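Search entries
Search

Vello arm, bench 2, February
2 min read

Continued from the gear swap. The wrist motor is back on with both case screws in. Cable rerouted over the top of the wrist with more slack than before, as the old run pulled tight at full reach.

Rulter board flashed again. Encoder reads 1,000 steps from open stop to contact on the 40 mm gauge piece. Backlash at the fingertip is up to 2 mm, measured by hand with the motor holding. Most of that is in the gear mesh. I have not shimmed it yet.

Moved on to wood. Offcuts from the scrap bin, bare, mixed sizes. Table cleared except for the blocks. Approach is from the right with the forearm high, using the Sernik pose file with no edits.
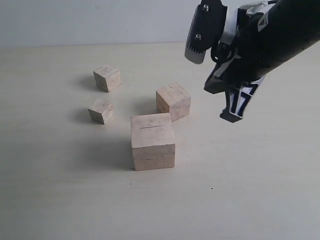 Black plastic fingers, bare wood blocks.
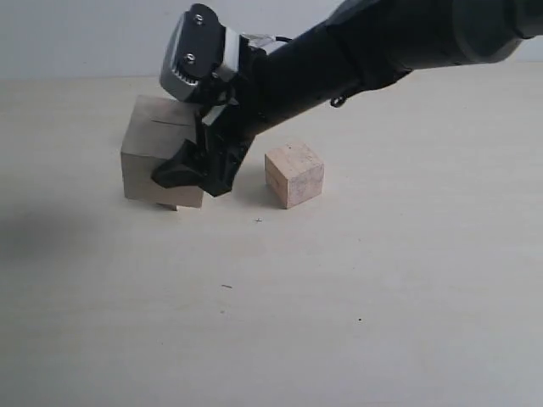

Current limit set to 11 on the driver scale. Higher than that and the finger flexes before the motor stalls, so the position reading means nothing. Lower and the big block slips on the lift. Need a proper force number here. Bienvenido Cabanatuan has a load cell on the Gatchalian jig and says it can be free after his run.

Open items:
Shim the gear, then repeat the backlash check.
Pose file has the wrist too low for the small blocks. Raise it and save under a new name.
Tie down the cable at the elbow.
Print a spare finger, same infill.

Power off at the strip when done, the driver stays live otherwise.

Contact the shop | Copyright Vello build notes | Back to top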